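Growing Basil on Leftover Kitchen Water
Project report by Esther Rashidi and Jeptoo Gachanja
August 5, 2020

Our idea started in June, when we noticed how much water goes down the sink after rinsing rice and boiling vegetables. Could basil grow well on it? We had 10 seedlings of a variety called Kombo and split them into two equal groups, one on tap water and one on cooled kitchen water. Every plant got the same potting soil and the same sunny windowsill.
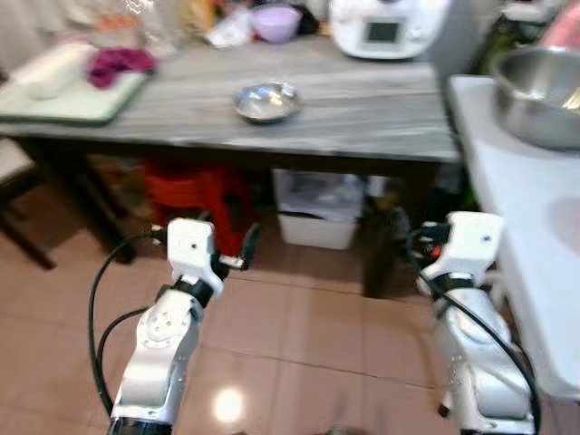

Does salt in the cooking water hurt the plants?
It can build up in the soil and brown the leaf tips, so we only saved water from unsalted pots.

We measured height with a ruler before breakfast, and we loved watching the new leaves open – Jeptoo drew every single one! By the end, 9 plants were still healthy. The one we lost was in the tap water group, and we think its roots were

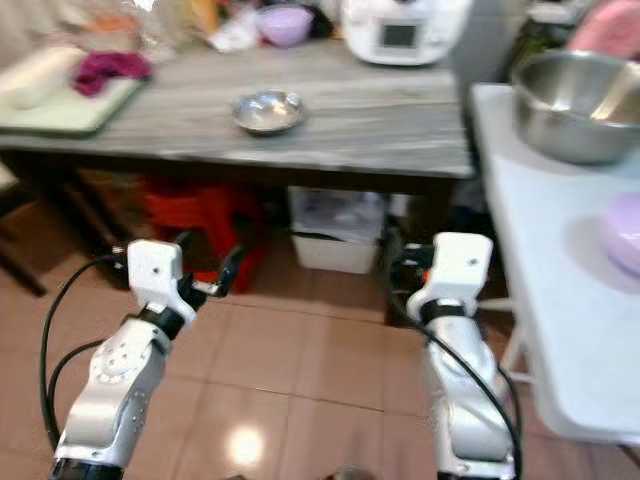
too crowded from the start. The kitchen water plants ended up 2 cm taller on average. Next time we want to try mint, with bigger pots and a longer test.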